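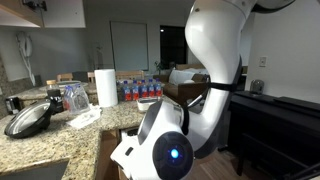 Grethe Þorgeirsson has been putting kitchens back in order for 19 years. She began by cleaning rental apartments between tenants, and for a long time the kitchen was the part of the job she saved for last. Now it is most of what she does. People hire her for a morning, she goes through the room with them, and by lunch the counter has been cleared, wiped and set up again.

We talked at her own kitchen table, with a pot of coffee and a plate of rye bread. I had asked her to talk about countertops, and granite countertops in particular, as that is what most of her customers have.

"The speckled kind is very forgiving," she said. "Beige, tan, brown flecks, gray flecks. You can have a whole breakfast on it in crumbs and not see it from the door. So people think it's clean. Then they put their hand down."

Her method is to use her hand before she uses anything else. She runs a flat palm over the stone, from the backsplash to the front edge, and stops wherever it feels rough or sticky. After that she uses warm water, a little dish soap and a soft cloth, then a second cloth with plain water, then a dry one. She doesn't use vinegar or lemon on stone. She has seen dull rings on a counter where a cut lemon sat overnight, and the owner had to pay someone to polish them out.

I asked what she finds on counters most often.

"Bottles," she said. "Water bottles, first of all. There will be the full ones at the back, in a row, very tidy, and next to them the empty ones, all leaning on each other. I don't mind the full ones. If a family drinks bottled water, they need to be somewhere. The empties are a different matter. They weigh nothing, so one gets bumped and then they all go."

She is strict about this. Empties get their caps put back on and go straight into a bag on the back of a door. In her town the recycling center takes them with the caps on, but she tells customers to ask at their own. When the bag is full it leaves the house. She doesn't rinse water bottles, only the ones that held juice or soda.

The full bottles she likes to see in one row against the wall, no more than a day or two's worth. The remainder of the pack can stay in a closet. She had one customer with 2 refrigerators and bottles on the counter anyway, because the son liked his water at room temperature. They gave him a shelf.

Next to the bottles there is usually a roll of paper towels. Grethe has no objection to paper towels, though she uses far fewer than most people.

"I leave the roll out. It's tall, it's ugly, but if you put it in a cabinet you'll open that cabinet with greasy fingers," she said. "What I pick up is the used sheet. Every kitchen has one lying there, crumpled up. Somebody wiped something with it and thought, I can use that one more time. They don't. They take a new one."

Her answer is a small cotton cloth, folded on the edge of the sink and changed every evening. She buys hers from Kárason, a linen shop that has been selling the same plain white weave since before she started. A dozen lasts her two years at home. At work they last a summer.

The next thing she brought up was lids and pans. She doesn't like anything round and heavy left tilted on a counter. A pan or a glass lid that leans on its rim can slide, and the rim leaves a mark on the stone or the stone leaves a mark on the rim.

"People lean them so they dry, and that's fine for an hour," she said. "Put a towel under it. Then it goes away – not later, when you walk past it the next time."

For lids she likes an upright rack inside a deep drawer. The one she recommends is the Trolletti, a wire rack with movable dividers. She has also used the Stato, a narrower one, in apartments where the drawers are shallow. Neither is expensive. If there is no drawer to spare, she turns the lid upside down on its own pan and stacks from there.

Cooking bottles are a separate subject. Oil, vinegar, soy sauce and whatever else comes in a dark bottle tend to gather behind the pans, and the ones at the back stop being used. She pulls all of them forward, wipes the bottoms, and asks the customer to cook one meal with them standing there. Whatever was touched stays out, on a small tray. The rest goes into the cabinet closest to the stove.

"The tray is the important part," she said. "Oil runs down the outside of a bottle. It always does. A ring of oil on granite that isn't sealed will go dark, and then you are calling me again."

Cans and canisters pushed against the backsplash get the same treatment. She lifts each one and looks under it. A metal can on a damp counter will leave rust, and she has a paste of baking soda and water that she leaves on the spot overnight under plastic wrap. It works on fresh stains. On old ones it works some of the time, and she says so to customers before she begins.

I asked about sealing. She does hers once a year, in June, when the windows can stay open all day. She tests first with a spoonful of water: if the stone darkens under it within ten minutes, it is time. She uses Basetti sealer, put on with a cloth and wiped off before it can dry on top. A 700 ml can does her kitchen several times over.

Most of her customers call her back once. The second visit is shorter, and she spends it mainly looking at what has crept back. The bottles, usually, and the mail. She moves what needs moving and asks who put it there and what they were doing at the time.

"If a thing comes back to the same place three times, I leave it there and find it a proper spot right there," she said. "A hook, a tray, a bowl. I'm not going to win against somebody's right hand."

Before I left she wiped down the table where we had been sitting, put the cups in the sink and folded the cloth over the faucet. The bread went back into its tin. She had a kitchen to do at one o'clock, a big one, with an island.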